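Buy the Second Arm Last
by Mafalda Teixeira

In our laboratory in Dalen, the request for a new robot always arrives in August, when the budget is almost closed. The person who asks has seen a video. I have signed such requests and I have also regretted some of them, so I want to write my opinion before the next round.

My opinion is simple. We spend too much on arms and too little on what the arm must touch. A gripper closes on a tube with a screw cap, the tube must go in its hole, and at this moment the price of the arm does not help very much. What helps is good finger pads, a rack that stays in its place, and a person with paid hours to adjust them.

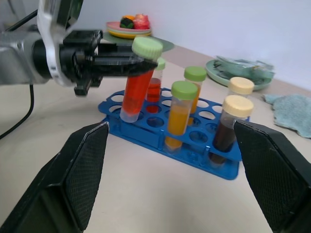 Lalline Review, No. 177

For this reason I propose that 30 percent of every robot budget stays unspent until the first tubes are moved. At Sasano they told me this is impossible, the money must be used in the same year. I understand the rule, but I think it is a bad rule. It makes us buy a second arm when we need new fingers.

I would also ask every supplier for the price of a spare pair of pads. If the answer takes longer than the offer for the arm, I would wait with the signature.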